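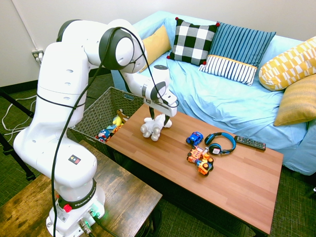 Hullgate households will be able to put old chairs, lamps and small tables out for free pickup starting in February, under a plan the town council passed 6 to 1 at its last meeting.

The service replaces the drop-off yard on Mussa Road, which closed last fall when its lease ran out. Residents have had to drive to the Flisstead transfer station since then and pay at the gate.

Pickups have to be booked by phone or at the town hall counter. Each household gets two a year. Items must be at the curb by 7 a.m. and kept clear of the sidewalk.
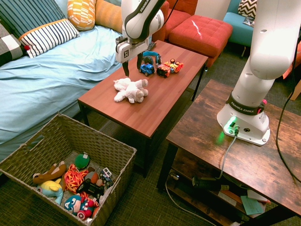 ## What will be taken

Wood furniture, sofas, rugs, toys and kitchen goods are all accepted. Mattresses, paint, tires and anything with a refrigerant in it are not, and still have to go to Flisstead.

Goods in fair shape will be sorted and offered at the reuse shop next to the fire station. The rest goes to landfill. The town took in 2,977 items at the Mussa Road yard in its last full year and expects more from curbside pickup. The budget allows for 3,737.

The program will run with one truck and a crew of two. The routes cover 11 zones, and a map will be mailed with the January water bill.

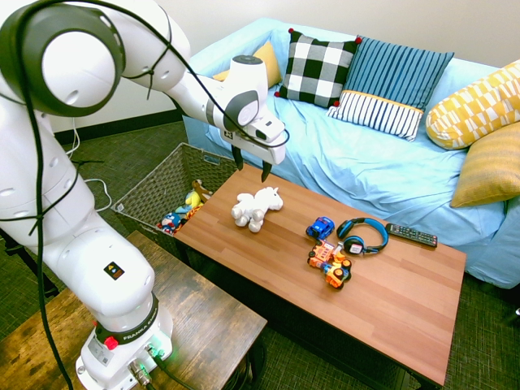
Ident, the tenants' group, said two pickups a year would not be enough for apartment buildings, where people move in and out every month. It asked the council for a shared booking that a whole building could use. The council said it would look at the request after the first six months.

There is no charge for the first year. A fee could be set after that, but it would need a separate vote.
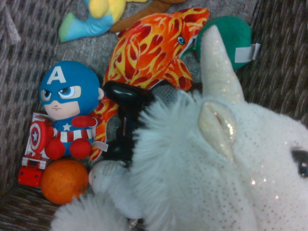
Soft toys in a woven basket. Toys are on the accepted list.

Booking opens in January. Residents who can't move items to the curb can ask for help when they call.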